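Hilo: el despliegue de fibra de Vitetby en los pueblos del valle, con lo que se sabe hasta ahora

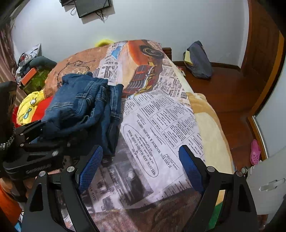
Última edición del hilo: agosto, 18:40

1/ Vitetby ha publicado por fin la lista de municipios que entran en la segunda fase de la fibra. Son siete. Llevo desde la primavera siguiendo este tema y voy a dejar aquí lo que dice el documento y lo que falta.

2/ La primera fase llegó a 2,000 hogares, todos en el eje de la carretera comarcal. La segunda debería sumar otros 4,000. El documento habla de hogares "pasados", es decir, con la fibra en la calle. Que el cable entre en casa es otro trámite y otra cita.

3/ Gilik y Hajji van primero. En Gilik la canalización ya existe, la dejó hecha la operadora anterior cuando cerró la central de cobre. En Hajji hay que tender por poste en casi todo el casco antiguo.

4/ Feswood queda para el final. Es la urbanización de la ladera norte y allí la calle es privada, así que cada tramo necesita permiso de la comunidad de propietarios. Según el documento faltan dos firmas.

5/ Velocidades: la tarifa básica es de 100 megas simétricos. Hay una superior, pero la lista de precios que acompaña al plan no la incluye y en la web aparece como "próximamente".

6/ La básica no está mal. Vengo de un ADSL que en las tardes buenas da seis megas de bajada y menos de uno de subida. Subir una copia de seguridad lleva toda la noche.

7/ El alta cuesta 169 euros si se pide después de que la brigada haya pasado por la calle. Si se pide antes, es gratis con un año de permanencia. Esto está en la página cuatro, en letra pequeña, y conviene leerlo.

8/ He hablado con Bouchra Bensaid, que lleva las solicitudes de nuestra zona. Me confirma que la preinscripción no obliga a nada hasta que se firma el contrato. También que sin preinscripción no te ponen en la ruta de la brigada y toca esperar a la siguiente vuelta.

9/ Le pregunté cuánto tarda la siguiente vuelta. No tiene fecha.

10/ Sobre el teléfono fijo: el número se conserva, pero hay que pedirlo en el mismo formulario. Si das de baja la línea antigua por tu cuenta, el número se pierde. Un vecino de mi calle lo hizo así y ahora tiene uno nuevo.

11/ Las alarmas y los botones de teleasistencia que funcionan por cobre no van directamente con el router nuevo. Algunos necesitan un adaptador y otros hay que cambiarlos. Preguntad al proveedor de la alarma antes de que llegue el técnico, porque Vitetby no se ocupa de esa parte.

12/ Cobertura móvil: varios me lo habéis preguntado. El plan no la toca. La antena que se anunció para el alto sigue pendiente de licencia y es un expediente distinto - lleva otra empresa y otro calendario.

13/ Rosângela Brito me escribe desde Hajji para decir que ya han marcado los postes de su calle con pintura. En la mía, nada todavía.

14/ Corrección al punto 4: me dicen que en Feswood falta una firma, la otra llegó la semana pasada. Lo dejo anotado aquí porque no puedo cambiar el texto original sin borrar las respuestas.

15/ Otra pregunta repetida: si vives de alquiler, puedes pedir el alta a tu nombre, pero la autorización para taladrar la fachada la firma el propietario. El modelo está en la última página del documento. Llevadlo firmado el día de la cita, el técnico no empieza sin él.

16/ Cuando salga el calendario por calles lo añado a este hilo. Si alguien de Gilik ya tiene cita, que me diga qué franja le han dado - a mí me interesa saber si trabajan por las tardes.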